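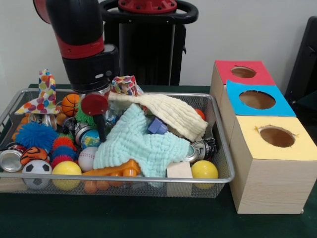 A basket to be sorted into three boxes – toys, cans and cloths all mixed together.

Home | Lists | Archive | Search | Log in
2 min read

Re: Are we anywhere near a machine that tidies up?

Aug 7, 2022

> I run a small toy hire shop called Piltow and we spend hours every week
> on returns. I keep being told that robots will be doing this sort of work
> soon. Is that true, or should I hire another Saturday helper?

Hire the helper. I have worked with arms at Khurana since May and a mixed basket is still hard going.
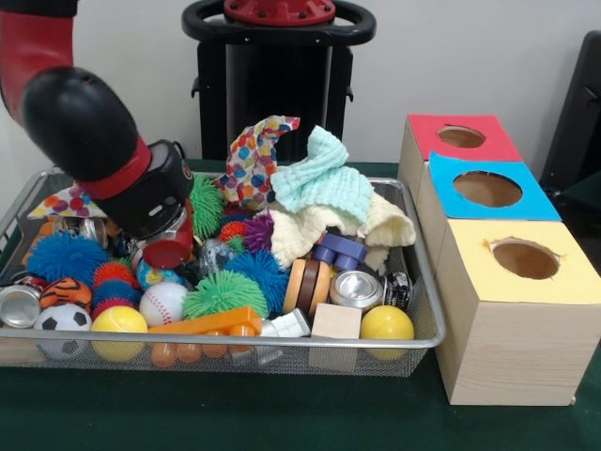
Balls are the easy part. A hard one with some space beside it can be picked up by most grippers. Spiky rubber ones are more awkward, as the tips close on the bristles and you can't be sure what you have until you lift. In our last run of 50 picks, 11 failed, and most of those were cloth. 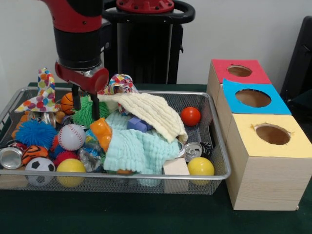 Crinkled cloth has no edge worth the name from the machine's point of view. It also hides whatever is under it, so the arm has to move the cloth before it can plan for the rest. A person does both at once without thinking. Cans lying on their side give us trouble too – they roll when touched.

Then there is the drop. A round hole in a box lid is fine for a small ball. A cloth tends to catch on the rim, and somebody has to come and poke it through.
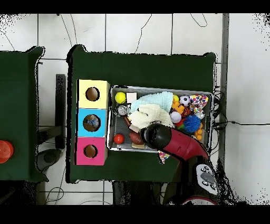 For your returns I would look at the washing and the bagging first. Those are the same every time and there are machines for them already. Jodeo will quote for a bagging line if you ask, though it was seven weeks before they answered us.

I can send the full run notes if they are any use to you.

2 replies | Share (7)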